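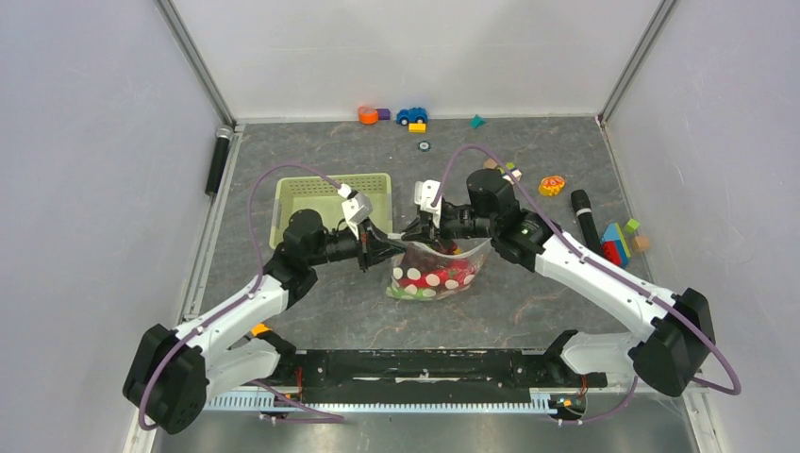 # Chapter 4: Bags, Baskets and the Bit in Between

I used to think packing was what you did once the interesting part was over. You'd picked the fruit, you'd paid for it, and then it went in a bag and that was that. Then I spent a Saturday on the packing bench at Toprak, a greengrocer's supplier, and squashed more plums before lunch than I'd like to put in print!

So this chapter is about the dull-looking middle bit: getting things out of one container and into another without spoiling them. We'll stick to two containers, the basket and the clear plastic bag, and you can do nearly all of it at a kitchen table (play food is fine, and I'd start with it if your class is a lively one).

A basket holds its own shape. A bag doesn't, and its mouth has to be held open before anything can go in. Dario Gatti, who taught me, made me practise opening empty bags until I was thoroughly sick of it. He was right, annoyingly.

Before you pick anything up, have a proper look at what you've got and how it's lying. A long chilli tucked under a bunch of grapes wants a different approach from a round fruit sitting by itself, and if you tug at the chilli first you'll drag the grapes along with it.
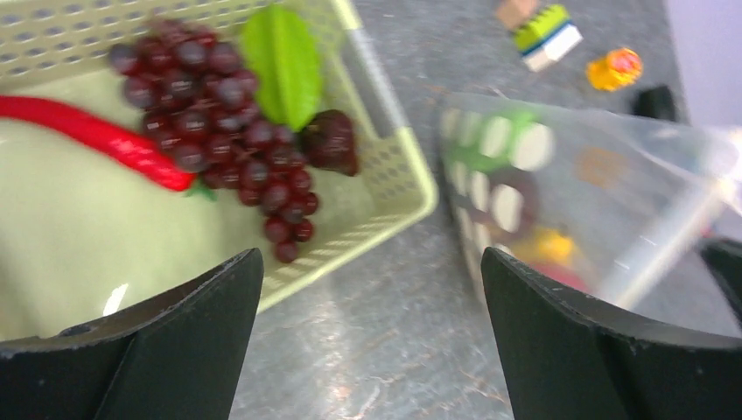

## 4.1 What goes in first?

Most people say "heavy things at the bottom" and leave it there. It's a decent rule, but it won't help you much with grapes, which are heavy as a bunch and soft as single berries. I sort by how much squashing a thing can stand, then by weight, and I keep anything long and thin for the side of the bag.

Try it yourself before reading on. Jot down your order, pack, then tip it all out and swap with a neighbour. The little story below is from my notebook, and I'd like you to spot the two mistakes I made in it.

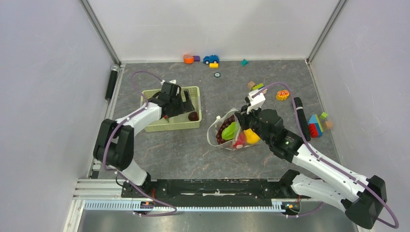 *Toprak packing bench, January*

More than 1000 bags to fill this week, and I'm slow. Put the grapes in first today because they were nearest, then a melon on top. Shook the bag to settle it. Dario said nothing and handed me a cloth.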